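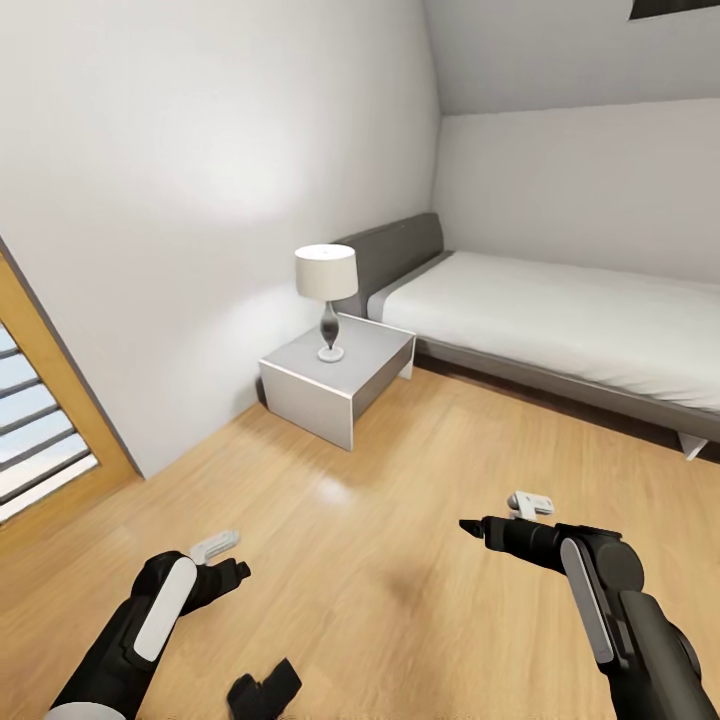
1/ Thread on overnight CO2 in closed bedrooms. I have been logging mine since September, and the same questions keep arriving, so the method, the arithmetic and the mistakes go in one place. Units are ppm and cubic feet except where I say otherwise.

2/ CO2 is used in this thread as a tracer for ventilation. A sleeper emits it at a fairly steady rate, outdoor air has a known amount of it, and the difference between indoors and outdoors tells you how much outdoor air the room is getting. I make no claims about what a given level does to your sleep. I haven't measured that and have no way to.

3/ Sensor: a Nitico desk logger, infrared type, one reading a minute. Cheap units that report "eCO2" infer it from a gas sensor that responds to alcohol, cooking and hair products. They are no good for this. Check the spec sheet for NDIR or photoacoustic before you buy.

4/ Calibration. Most infrared units assume that the lowest value seen over a week or so is outdoor air and shift the zero to match. In a room that never drops to outdoor level, the zero creeps and everything reads low. Turn the automatic correction off and calibrate by hand outdoors, in shade, out of the wind, for 20 minutes. Don't lean over it.

5/ Placement. Bed height, three feet or more from any face, away from the window and out of the gap under the door. My first week of data came from a logger on the pillow side of the bed and is useless. It has spikes every time somebody rolled over.

6/ Conditions for the baseline night: two adults, door closed, window closed, heating off, no fan. Room volume 850 cubic feet. Reading at lights out, 567 ppm. Reading before the alarm, 3000 ppm. Outdoor air taken as 420.

7/ I repeated that over 72 hours with nothing changed, to see whether the first night was a fluke. The three peaks agreed to within the sensor's stated accuracy. The shape was the same each time: steep until 1 a.m., bending over by 4, nearly flat by 7. 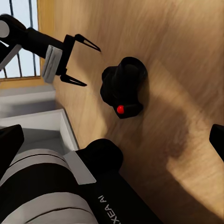 8/ The shape is the useful part. In a room with constant emission and constant air exchange, the level climbs toward a plateau. The height of the plateau depends on emission divided by outdoor airflow. The volume of the room doesn't enter into it.

9/ Worked through: a sleeping adult emits something like 13 liters of CO2 an hour. Two of them, 26. The plateau is 2580 ppm above outdoors. 26 liters an hour divided by 0.00258 comes to 10,080 liters, or 10 cubic meters, an hour. That is 5.9 cubic feet a minute for two people, a low number.

10/ Air changes: 850 cubic feet is 24 cubic meters. 10 divided by 24 is 0.42 changes an hour. The time constant is the inverse, 2.4 hours. After eight hours you are within 4% of the plateau, so treating the morning reading as the plateau is fair. The error from my guess at the emission rate is much larger than that.

11/ Cross-check by decay. Everybody leaves, door shut, nobody goes back in. The excess over outdoors then falls exponentially. Mine went from 2580 over to 319 over in five hours. The natural log of the ratio is 2.09, and 2.09 over 5 is 0.42 an hour. Same answer from a method that doesn't need the emission rate at all.

12/ I would like to say the agreement is that good every time. Two other decay runs gave 0.36 and 0.51. Wind was the difference, I think. Leakage through a closed window depends on wind and on the temperature difference, and neither holds still for five hours.

13/ A caution on "outdoor air." With the door closed, part of what comes in is hallway air. If the hallway sits at 800, you are diluting with 800. Log the hallway too, or accept that your airflow figure is an equivalent and treat it as such.
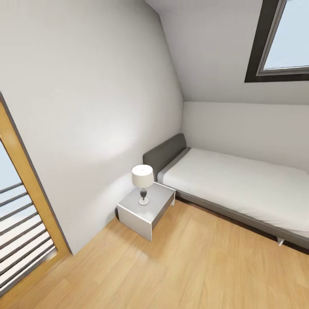

14/ Volume matters for how fast the level rises, and people get it wrong by multiplying floor area by the tallest height. On 130 square feet of floor, an eight-foot ceiling would give you 1,040 cubic feet. In a small attic bedroom like this, where the ceiling slopes, part of that air doesn't exist. Split the room at the line where the slope begins, take the box on one side, then use the average of the high and low heights on the other. Subtract anything big and solid. I skipped the nightstand and kept the mattress.

15/ Effect of getting it wrong: suppose you use 1,040 where the truth is 850. The plateau airflow from post 9 is unchanged. An airflow computed from a decay run comes out 22% too high, because there you multiply the rate by the volume. If your two methods disagree by a fifth, measure the room again before blaming the sensor.

16/ Interventions, one at a time, three nights each. All figures are the morning reading.
Door open 4 inches: 1350.
Door open fully: 1120.
Window on the latch, door closed: 980.
Window on the latch, door open 4 inches: 690.
Bathroom fan running down the hall, door closed: 2400.

17/ The fan result surprised Szu-yu Tsai, who lent me hers, a Savenent with a rated flow that should have done far more. Rated flow is at zero back pressure. Through a closed door with a quarter-inch undercut it delivers a fraction of that, and most of its supply came up the stairs.

18/ The undercut. I raised it from a quarter inch to three quarters by trimming the door. Morning reading, fan off: 2150. Fan on: 1280. It passes more light and noise. Whether you can live with that depends on who gets up first.

19/ Winter cost. An extra 20 cubic feet a minute of air at freezing, warmed to 65, takes 1.08 x 20 x 33, or 713 BTU an hour. Over eight hours that is 5,700 BTU, or 1.7 kWh. If your bedroom is unheated at night the cost appears as a colder room. The physics is the same either way.

20/ Plants, since it comes up under every post. In the dark they respire and add a little CO2. In daylight the uptake of a potted plant is tiny beside one person's output. Keep them if you like them.

21/ Air purifiers: no effect. A particle filter doesn't remove CO2, and carbon granules hold a negligible amount of it. I ran one on high for three nights to have the data. Morning readings were 2960, 3010 and 2940. It does mix the air, which makes the trace smoother and the sensor position less critical.
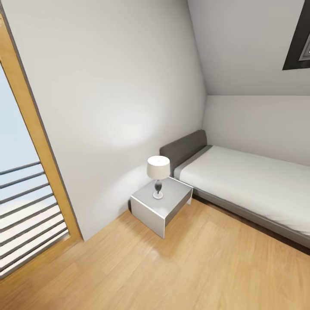 22/ Does a ceiling fan help?
A ceiling fan moves the air already in the room and brings in none from outside, so the morning reading stays where it was.

23/ Kamil Zelenák asked about one sleeper. Halve the emission and leave the airflow alone: 1290 over outdoors, so 1710. I measured 1760 on a night alone. He gets 1400 in a larger, leakier room, and his number of air changes is nearly identical to mine. Larger room, same rate of change, more outdoor air per person.

24/ Children and large dogs: scale the emission by body mass as a first pass. It's crude. A decay run avoids the question, which is why I'd do that one first if you only have patience for one.

25/ Humidity. The logger records it and it tracks CO2 loosely, but bedding, plaster and wood take up moisture at night and release it later, so you can't get an airflow out of it. It is worth watching for another reason: if the glass is fogged in the morning, the surface is below the dew point, and more outdoor air in cold weather will usually fix that.

26/ Data handling. Export at one-minute resolution and average to ten. Fit the log of the excess against time with a straight line, and throw out the first 15 minutes after the door closes and anything under 100 ppm over outdoors. Below that you are fitting sensor noise. A spreadsheet is enough.

27/ Correction to an earlier post of mine: I gave the plateau formula with air changes in place of airflow. That is wrong by a factor of the room volume. Man-lok Tseng caught it. The version in post 9 is right.

28/ What I settled on: trimmed door, window on the latch when it's above 40 outside, bathroom fan on low when it isn't. Readings land between 700 and 1300 depending on wind. The next thing to test is a trickle vent in the window head, and I'll add the numbers under this post after three nights of each setting.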